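Larketitz
Home Essays Kitchen Table Letters Archive Subscribe

In Defense of the Loud Blue Plastic Thing

By Flynn Ashby

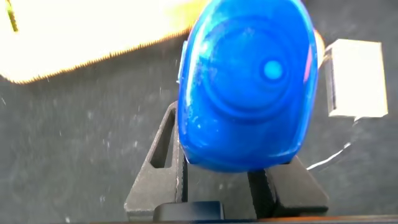

OPINION / AROUND THE HOUSE

I have a weakness for bright blue plastic, the see-through kind, with a shine on it like hard candy. Put a shelf of sensible gray objects in front of me, stick one blue thing at the end, and I'll walk straight past the gray ones. I did it as a kid with a water pistol and I do it now, at an age when I'm supposed to be choosing linen.

So I've been reading all these pieces telling me to get the plastic out of sight (you've seen them, the ones with the bowls of lemons), and I want to put in a word for the other side.

My friend Roksolana Vasylenko redid her living room last May, and it's lovely, I mean it. Everything is oatmeal. The couch is oatmeal, the rug is a slightly worse-tempered oatmeal, and the kids' stuff lives in lidded baskets that match the rug. I sat there for two hours with a cup of tea and had a very nice time, and then I went to put my cup down and couldn't find the coaster, which was also oatmeal and sitting on an oatmeal table. I put the cup on the floor and kicked it over on my way to the bathroom. She was very good about it.

A blue coaster would have saved that rug. I'm just saying.

Color is how I find things! I don't remember where I put anything, I remember what it looked like, and then I scan the room like a seagull. The good scissors have orange handles. The tape measure is yellow. If a thing is blue and shiny I can find it from the hallway with my glasses off, and if it's a tasteful charcoal it will be gone until we move out. Viorica Ivanov, who I shared an apartment with for years, used to wrap a strip of red tape around anything she cared about, and I thought it was the ugliest habit in the world until I noticed that she was never late and I always was.

And then there's the shape of these things, which never gets any credit. Somebody sat down and decided that a lump of plastic should be rounder at the top and narrower at the bottom, a bit like an egg and a bit like a shield. Somebody put ring after ring around a raised disc on the front of it. Rings like that catch the light and they catch your thumb too, if you're the sort of person who can't hold an object without rubbing it (I am, I've worn the lettering off two remotes). The smooth, blank, flat-fronted stuff gives your hand nothing to do.

I'm especially fond of a pale dot set into a darker blue. Show me one little spot that's lighter than everything around it and I'll want to put my finger there. I couldn't tell you why. My sister says it's the same instinct that makes babies poke people in the eye.

Now, I know the case against. Raimo Manninen wrote in these pages that cheap bright plastic is "a shout in a room where people are trying to think," and he's a better writer than I am, so that line has followed me around the house for weeks. He's right that there's too much of it. I'm not asking anyone to go and buy more. When I cleaned out our hall closet I filled a whole crate with broken bits and lids that fit nothing, and I was glad to see the back of them.

But the thing that's already in your house is a different matter, surely? It's been made. It's bought. It's going to be around a lot longer than the oatmeal couch. What bothers me is the idea that the responsible thing to do is throw out a perfectly good blue whatsit so you can buy the same whatsit in sand. I've watched people do it! I've stood in their driveways and gone through the box. Half of what's in my kitchen drawer came out of boxes like that, and I don't feel bad about a single piece.

There's a shop over in Bollthorpe that sells nothing but storage in what it calls the quiet colors. I went in on a rainy afternoon thinking I might be converted. I picked up a tub, put it down again, picked up another and couldn't have told you whether it was the same one. I bought a pencil.

Ivone Seixas, my neighbor, keeps her windowsill the opposite way. It's all colored stuff, glass and plastic mixed up together without any snobbery, and when the sun comes in low you get white streaks down the sides of everything and a bit of orangey pink along the rims. It's as pretty as a church window and I'd bet there's not one thing on it anybody would steal. She moves them around when she's on the phone. I've never asked her where any of it came from.

That's all I'm after, really. Keep the blue one. Leave it out on the counter where the light gets at it, and if somebody comes over and says it's a bit much, give them a cup of tea and a coaster they can see.

Share this essay
1532 shares
21 comments

Contact | Back to top
© Larketitz. All rights reserved.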